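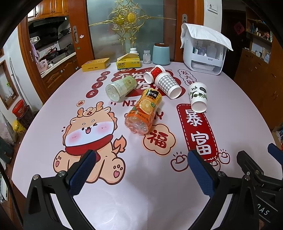
The pink cloth, with the dragon winking at the lot of us.

The Dragon's Side of the Table

They had all gone down at once, the two bottles and the three cups, and the dragon on the tablecloth was winking as if he had arranged it.

Perhaps he had! I have never trusted that dragon. I bought him in Guddale, in the long covered market behind the bus station, from a stall called Tuncer that sells cloths for every holiday there is and a few I think they make up. He cost me more than I had in my purse and I had to go back the next morning with the rest. He has orange horns and a red scarf and a face so pleased with itself that I laughed out loud in the queue, and all over the cloth he is surrounded by wishes for money. Sudden riches down the long red banner. Gold by the bucket in the little circles. Get rich, get rich, says the speech bubble at the far side, where I keep the little white cabinet.

It was meant for New Year. It was now July, and I hadn't put it away, because every time I stood at the table with my hands on the hem I thought, well, one more week.

So there I was in flat 73, at ten past four in the afternoon, back from the shop with my bag still on my shoulder, looking at the orange juice on its side. I had left everything upright. I was quite sure of it. I am the sort of person who lines cups up.

"Right," I said to the dragon. "What have you been doing?"

Now, I had heard of this sort of thing. In Ellau, where my grandmother grew up, they said a cloth with a face on it should never be left alone with food after midsummer, or it would get up a party. She told me this while folding sheets, in the same voice she used for bus times, and I loved it, I used to lie awake hoping. We had only plain cloths at home. I once drew eyes on a tea towel with a biro and sat up with it until midnight, and all I got was a telling-off.

I put the bag down and pulled out a chair and looked properly. The panda cup had ended up just past the top of the red banner, lying there like somebody who had danced too hard and was glad of the carpet. The red cup and the checked one had gone over together, nearly in each other's arms. And the bottles were side by side, the green label and the orange one, like two uncles on a sofa after a large lunch.

It really did look like a party. It looked like a very good one!

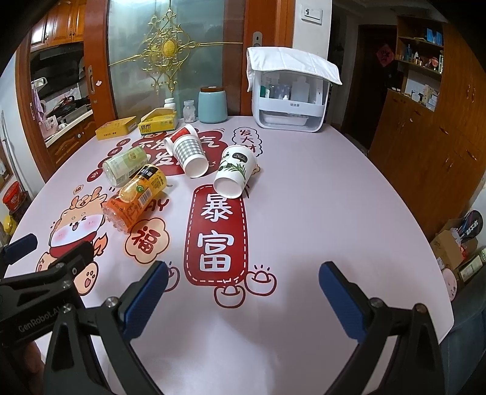 Five guests, all of them flat out after the dancing.

I ought to have picked them up. That is what I do when I come in, I pick things up, and then I wipe round them, and then I wonder why the evening is so long. My hand was out for the panda cup, I had practically got hold of it, when something on the landing began to hum. It was only the lift. But it hummed a tune, or the first half of one, and it was the tune my grandmother folded sheets to, the one about the ferry at Pimard and the girl who misses it on purpose.

I sat back down.

The lift stopped and the tune stopped with it, halfway through the second line, just where the girl sees the boat coming. I waited. The tissue in the yellow box gave a small flutter, and I hadn't opened a window.

"Go on, then," I said, and since no one else seemed ready to, I sang the rest of it. I sang it badly. I have a voice like a kettle. But I knew all the words, which surprised me, down to the 3030 lanterns hung along the harbour wall, and when I got to the part where you stamp, I stamped, and the things at the back of the table rattled, the little jar and the pill bottle and the drawers of the white cabinet, all in time. It was lovely. I did the stamping part again.

Then someone in the flat below banged on their ceiling, and I thought, oh dear, and then they banged again, and it was in time too.

We went through it twice more, the two of us, me up here and whoever it was down there, with the glass door buzzing in its frame on the low notes. I was out of breath by the end and my hair had come down. The light had moved across the cloth as far as the gold ingots and they looked nearly worth something.

I left the cups as they were. I went to the cupboard and fetched one more, a plain one with nothing printed on it, and I thought about standing it up, and then I laid it on its side next to the panda and went to see if there was any cake.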